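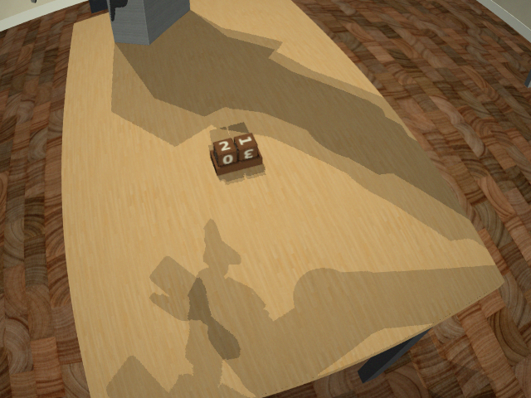
Kombridge Maintenance and Household Record Book

A paper record book for anyone paying or receiving maintenance after a separation. It has 133 pages, opens flat, and gives you a proper place for everything a solicitor or the court is likely to ask about: what was ordered, what was paid, when it arrived, and what the household costs to run.

We're really fond of this one! It started life as a set of loose sheets that Zuleica Rezende drew up while she was working the front desk at a family law practice, where people kept turning up with carrier bags full of receipts and bank letters. She handed the sheets out for years, Ji-hoon Min turned them into a book, and the second edition is the one we sell now. The columns are wider (lots of you asked) and the paper takes fountain pen without showing through.

How the book is laid out

The first section is for the order itself. You copy in the date, the name of the court, the amount and the day of the month it falls due, with space underneath for any later changes. There's a separate box for rent or mortgage payments, which are often ordered on top of maintenance and get muddled up with it when everything goes into one column.

After that come the monthly pages. Each month has a double spread — payments on the left, household spending on the right — and there's room for up to 15 payments a month, which covers people who are paid in dribs and drabs.
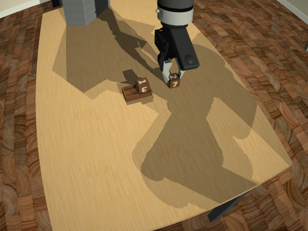
The spending side follows the headings most people need for a statement of means: housing, food, travel, school, health, clothing, insurance and so on. A few lines are left blank for the things that don't fit anywhere, like a child's music lessons or a parent's care. Part payments have their own column, and so do late ones, so you can see at a glance how many days behind a payment was when it came in.

At the back you'll find pages for letters and phone calls, a list of hearing dates, and six card pockets for receipts. The pockets on the first edition tore at the corners. The new ones are stitched! 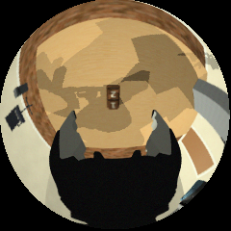
Details

Pages: 133
Pockets: 6
Ribbon markers: 2
Size: A4, portrait
Binding: sewn, opens flat
Cover: cloth over board, in Bitano green or slate
Language: English
Edition: second

Refills and extras

Extra monthly spreads come as a slim booklet that slips into the back cover. We also do the Addo summary sheets, a pad of tear-off pages for adding up the year in one place. Gervásio Macedo, who looks after our printing, has finally found a way to punch them so they fit an ordinary lever arch file as well as the book.
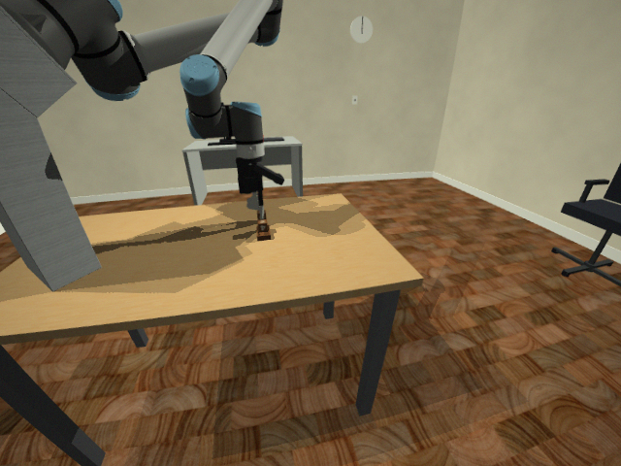
The summary sheets work on their own if you already keep your records on a computer. You can download one page to try before buying the pad, and the same goes for the monthly spread. Print them at full size, as the columns get very cramped if your printer shrinks the page.

What it won't do

It's a record book and it doesn't give legal advice. Courts differ in what they want to see and how they want it set out, so ask your solicitor or a local advice centre before you send anything in. Keep the original receipts, too.

Ordering

Single copies can be ordered from this page or by phone. Advice centres and law practices taking 15 or more should write to Ivone Caldeira, who'll send a sample copy first if you'd like one. The slate cover is out of stock and due back in September. Green is ready to post now.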